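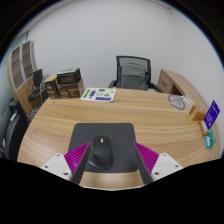
The round table, mouse pad at the near side

svenja_b
Mar 25, 2020
Hello all. I work now from home and I took the round table for my desk. The chair is good, mesh back with a gray cushion, I have no complaint. But after two hours my right forearm hurts near the elbow. Is it the mouse, the pad or the table? I don't want to buy a new table if it is possible to avoid it.
Svenja Böttcher, Arnstead

tratard
It is the table. On a round edge your elbow has no place, the wood curves away from you. You have a wooden desk standing right behind, why not use this one?

kilnhouse
I don't agree with tratard. I have used a round table since July and my arm is fine. Look at the armrests. If they are lower than the top, you lift the shoulder all day. Measure first.

svenja_b
The desk is for my husband, he has his calls there. I measured now, the armrests are 2 cm under the table top.

kilnhouse
Then raise the chair and put something under your feet.

Besov
Also take the boxes away from the left side. You need that place for the other arm. Mine were standing like this for 40 days and I was always sitting crooked.

tratard
Boxes don't make pain in the right elbow. I still say a straight edge.

svenja_b
Thank you. I will raise the chair first and move the boxes to the hall. If it still hurts next week I ask my husband to change places.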